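Speaker notes - Hanisis talk, long version
By Ada Lombardi | March 2020
14 shares | 3 comments

OK, start slow, I always rush the opening. Thank the hosts, then go straight to the question: how much clutter does a grasping policy need to see in training before it stops panicking about clutter?

Our answer at Fladach used to be "more than we have." We had 1,000 demos of single objects on plain tabletops, and the policy was great at exactly that. Put the same comb in among other stuff and it would hover, wiggle and give up. (Pause here, people usually laugh because they've all been there.)

So what we changed was the collecting. Hand-held gripper, real homes, real containers full of thin, awkward things that lean on each other. We added 406 cluttered demos to the old set and retrained, same network, same settings. Say that twice - same settings!

Now the picture. Point at the gap between the blue pads and the stick leaning across between them, then at the comb and the sticks crowding the container. Let them look for a bit before talking again.
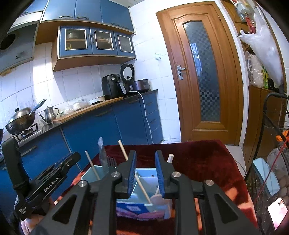

Essien asked at the practice run whether the kitchens matter at all, or whether you'd get the same gain from one lab table and a big box of junk. Fair point, and I want it in the talk before somebody raises it from the floor. We tried it. The lab-only clutter got us part of the way, then it flattened out, and I think that's the backgrounds, but I can't prove it yet. Say "I think." Don't oversell.

Results slide. Failed picks in clutter went down by almost 30 percent on the held-out homes. Single-object picks stayed where they were, which surprised me more than the headline number did. Mention that we only ran 25 trials per home, so the error bars are wide and I'm showing them on purpose.

If there's time: the Irkholm comparison, and why thin things are so much worse than round ones. If there isn't, skip to the data link and take questions. Water is on the left side of the lectern, drink some.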